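Kullano giveaway widget, reviewed after one prize draw
28 Apr 2024
Duarte Garcia

Kullano is a hosted entry form for blog giveaways. It collects names, logs bonus entries and picks a winner. I ran it for one draw, a Ristum gift card, with 1,636 entries over 20 days.

Set-up is a single script tag. The form loads after the page text and did not shift the layout on a phone. Field labels can be edited, but the button colour is fixed on the free plan, which also stops at 400 entries. I paid for one month. 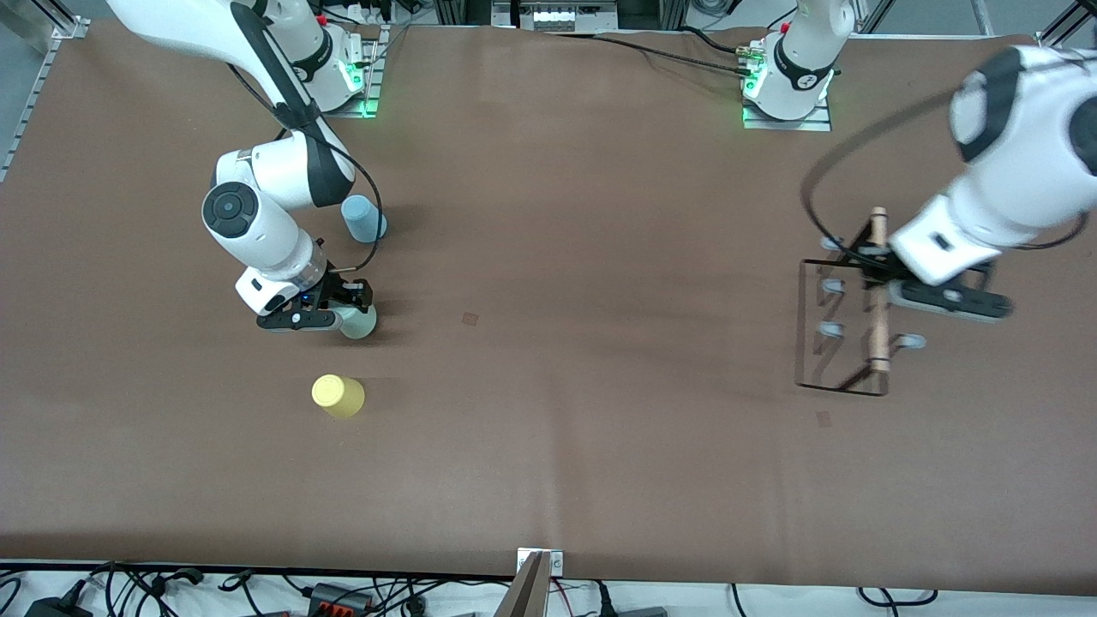
Two robot arms over a brown work table, with three plastic cups and a wire rack.

Duplicate checking works on email address only. Plus-sign variants of the same address are accepted as separate people, and I removed five by hand. Jandine, which I used in October, catches these but has no export worth the name. Kullano exports a clean CSV with a time stamp on each row.

The draw is weighted by entries and can be re-run if a winner does not reply. Each run is logged – useful if a reader asks how the name was picked. The log cannot be made public without a screenshot.

Support answered one query in nearly 20 hours. The reply was correct.

Score: 4 out of 5. One point off for the duplicate check. Oyewole is cheaper for small draws, though it lacks weighting.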